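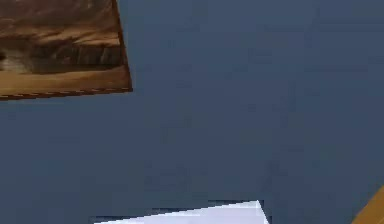 Landscape painting on a wall in the Futdale house.

Teaching by doing: an afternoon with Gintarė Lūse

Last updated: 13/12/2019

Gintarė Lūse hands me the controller before I have my coat off. "Go and get the spoon," she says, and then she sits back and lets me drive into a door.

I had come to Elton to talk to her about Futdale, the simulated home she and Uldis Rätsep built at Kosska, and I'd expected to do the talking first. But she likes people to have a go before they ask anything. It took me three tries to get out of the hallway, and I loved every minute of it.

The idea is easy enough to say. A person steers a robot through a chore by remote control, the computer records every movement along with what the robot's camera saw, and a learning program studies the recordings until it can attempt the chore alone. Lūse has been collecting these demonstrations since November, and when I visited she had 1409 of them.

"People think the hard part is the learning," she says. "For me it's the showing! You know how to pick up a spoon, you've done it all your life, but you have never had to do it through two sticks and a trigger. You start to notice how much you were doing without telling yourself."

She pulls up the table where most of the work goes on. The chore that week was to bring one named thing from it to another room, and the operators only get the name of the thing when the recording starts.
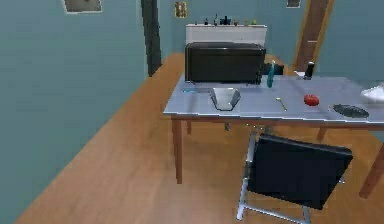 The table, with the spoon, red fruit and dark plate toward the front.

I ask why she doesn't clear off everything except the spoon. She laughs. "We did, at first. It got very good at tables with a spoon on them." Now there are other things to steer around, and the layout changes between sessions. An arm that has only ever been shown one approach tends to use that approach whether or not a bottle is in the way.

Her favorite recordings are the slightly clumsy ones. She plays me one where the operator comes in too low, stops, backs up and tries again from the side - "Look at that, that's gold" - and she is practically out of her chair. A perfect run shows the robot what to do when all is well. One with a small recovery in it also shows how to get back on track, and she has stopped asking her operators to throw those away.

She does throw some out. Rätsep, who joins us with his lunch still in his hand, had marked 327 recordings for removal by the time I visited, mostly because the operator had paused for a long time in the middle. "The robot learns the pause," he says. "It goes halfway to the plate and thinks about life."

Rätsep's own interest is in the other way of showing, where you take hold of a real arm and move it through the job with your hands. He calls it the friendlier method. You feel the weight of the thing and the limits of each joint, and beginners get decent results within the hour. The trouble is that your own hands and shoulders keep wandering into the camera's view. He'd like to use both, with remote control in the simulated rooms first and then hand guiding on the Barbosa arm downstairs for the last few inches of a grasp.

Driving between rooms turned out to be the part I was worst at. Lūse's advice was to turn first and then move, and to take corners wider than feels natural.

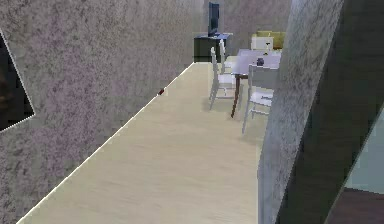 Does the operator need to be an expert with robots?

Most of Lūse's operators had never driven one before. She gives a newcomer a practice session with nothing recorded, and starts keeping their runs once they can finish the chore without long stops. Steady hands and patience count for more with her than a technical background.

By four o'clock I had fetched the spoon twice and dropped it once. Lūse saved all of it. She wants me back when the drawers are working, and I have already said I'll come.

Contact | Copyright 2019 Kosska | Back to top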